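The Odds-and-Ends Bins, Part Two

I promised last month that I'd come back to the subject of bins, and a surprising number of you wrote in to say please do, so here we are. (Fourteen emails! About bins! I love this readership.) For anyone who's new, I run the parts shelves at the Birnthorpe swap room, where people drop off bits and pieces they can't use and other people walk out with bits and pieces they didn't know they wanted. Most of it gets a label and a shelf. The rest goes in a bin, and the bins are what I want to talk about.

Why metal, and why gray

We used to have plastic tubs. They were cheap, they stacked nicely, and they came in cheerful colors, and every winter at least one of them split down a corner and let go of its contents all over the floor. After the third time I was on my knees picking up washers I put in for the money to get metal ones. We bought ours secondhand when the Paucar warehouse closed down, and they had already lived a full life before we got them. I was a bit sniffy about the scratches at first. I even had a go at one with a scouring pad and a tin of Brivent metal polish, and after an evening of that I had a sore shoulder and a bin with exactly the same scratches, only shinier.

So we've stopped worrying. A bin that gets things tossed into it and raked out of it all day is going to look like it. What I do care about is that it's swept out, that there are no sharp burrs along the rim, and that it isn't so full you have to dig. That last one is my hobbyhorse. If you can't see the bottom of the bin, you aren't browsing, you're excavating, and people give up after the first layer. I'd much prefer to put out a handful of things and top it up through the day.

I've been keeping two bins going, one in front of the other. It keeps them both within reach of the bench, and I can stand in one spot and work through a batch without wandering off with something in my hand and forgetting where I was headed (this happens to me more than I'd like to admit).

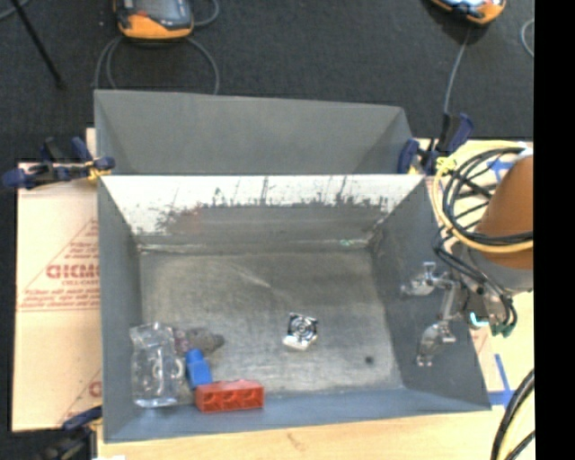 What ends up in there

A real mixture, as ever. My favorite in this batch is the little square thing with the rings on its face, which looks to me like a cooling fan of some kind. Small fans are always popular with the people who build their own bits of electronics, so if that's what it is I don't expect it to hang around. The bright blue piece and the red block with the row of three round recesses are there too, and I do like a bit of color against all that gray. I haven't put a name to either of them. If you think you know what the red one belongs to, write in, because I enjoy those emails enormously.

Then there's the clear plastic item, all crumpled, which could be a bottle or could be packaging. Clear plastic is the bane of my life. It hides, it crackles, and it takes up far more room than it deserves. My rule is that anything see-through gets looked at twice before it goes anywhere, and if it's simply packaging, out it goes to the recycling.

And the fuzzy grayish-brown thing next to it? Your guess is as good as mine! It nearly matches the floor of the bin, and that brings me to a proper tip.

Gray things in gray bins

If you're setting up something similar at home or in a garage, think about the color of the bottom. A gray bin is wonderful for anything red, blue or yellow and hopeless for anything dull. I've been meaning to try a liner, and I have my eye on a pale Plulteck mat that can be trimmed to size with scissors. I'd want one that lifts out in a single piece so the grit can be shaken off outside. Has anyone used them? I'm mostly curious whether the edges curl.

The other trick is to keep soft things and hard things apart. Soft stuff grabs hold of small screws and won't let go, and you find them later with your fingers. I now have a cardboard box just for fabric, fluff and anything that might once have been a toy or a sock, and I go through it separately with a cup of tea.

How I sort a batch

People keep asking, so for what it's worth, I start with the big and obvious pieces and get them out of the way. Next come electrical bits, which go in their own tray to be checked before anyone takes them home. After that I pull anything with a twin or a set it might belong to, and whatever is left stays in the bin for general rummaging. I give a thing 4 weeks. If it's been picked up and put back that whole time, it's had its chance.

I don't weigh or log every item, though I did try in May, when I thought it would be fun to find out how long it took us to get to 1000. I lost the notebook. It's probably in a bin.

A small request

Please take things out of carrier bags before you drop them off, and please — I'm begging you — tip the crumbs out of toasters. Empty jars with lids are very welcome at the moment, as are drawer dividers of any size, and if you have a magnet on a stick that you aren't using I would be thrilled to give it a home.

Next month I'll be writing about hooks, and I have a lot of opinions about hooks.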